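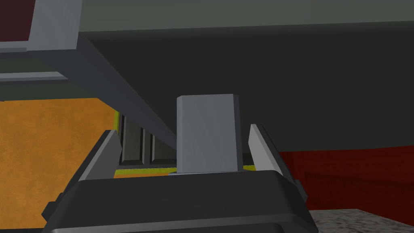

One reader of this wiki wrote in to say that a home robot only counts as a home robot once it can put a thing back where it found it, and that everything before that is a toy. I've left the comment at the top of the article for two years now, partly as I think it's a bit harsh and partly as I can't come up with a better test!

Household robot (general-purpose)

A general-purpose household robot is a machine meant to do many different chores in an ordinary home, as opposed to one chore over and over. I keep vacuum robots and lawn mowers on their own pages. They're good at what they do, but they get around the hard part, and the hard part is hands.

Most of the machines I follow have a pair of arms with a simple two-finger gripper on each. You'd think that would be plenty for opening a drawer or moving a box (I get by with one hand most mornings, coffee in the other), and some of the time it is. The trouble starts when the thing is tilted, or shoved up against a wall, or has a lip that stops a finger from getting under it.

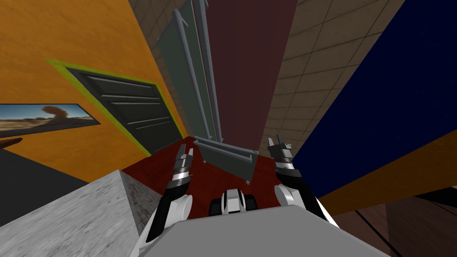 Then there's the room itself. A home is full of corners, door frames and furniture that sticks out, and an arm that has to reach past all of it needs somewhere to put its elbow. People do this without thinking. A robot has to work out where its whole body will go before it moves, and then check again once it has moved, and that's a big part of why the demos look so slow.

Simulation helps a lot. A team can build a kitchen on a computer, let the robot bang into it all night, and sweep up nothing in the morning. The Zoso project ran 500 practice rooms like that and shared its notes, and they make great reading if you enjoy long lists of things that fell over. What carries over to a real kitchen is still argued about — friction and soft stuff like towels are the usual sore spots.

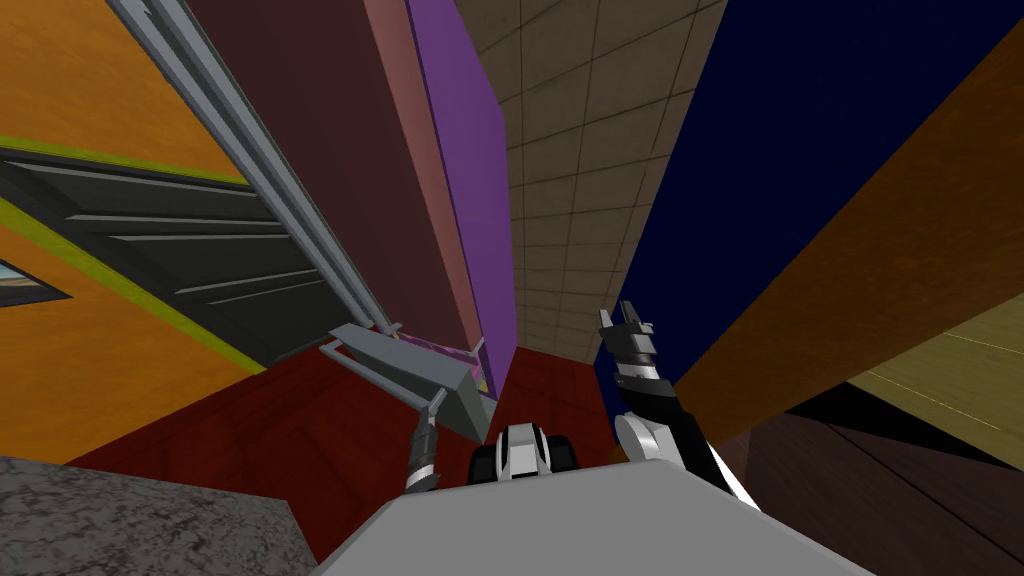
Where things stand

Last checked: July 20, 2020

Picking up one solid object from an open surface: yes, mostly.
Opening a cabinet door: often, if the handle is easy to get at.
Carrying a tray without tipping it: sometimes.
Folding laundry: slowly, and I'd still refold it.
A whole chore from start to finish in a strange house: no.

The Jorira trial in Prosthorpe is the one I get asked about most. It set 130 tidying jobs, each with a time limit of 8 minutes, and the write-up is much franker about its misses than I'm used to seeing. Grasping came out well. Letting go in the right spot came out badly, so my reader may have had a point. 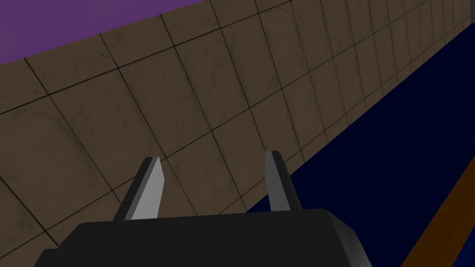

Two-finger gripper, open, in a simulated room with a tiled wall.

Shop floors are a different story and I'm only giving them a short mention. Arumugam sells an arm for loading parts bins, and buyers seem happy with it, but the bins are always in the same place and the lights stay on. Put that arm in my kitchen and it would be lost by the toaster.

See also: Robot gripper; Dishwashing machine; Simulated environment; Laundry (unsolved)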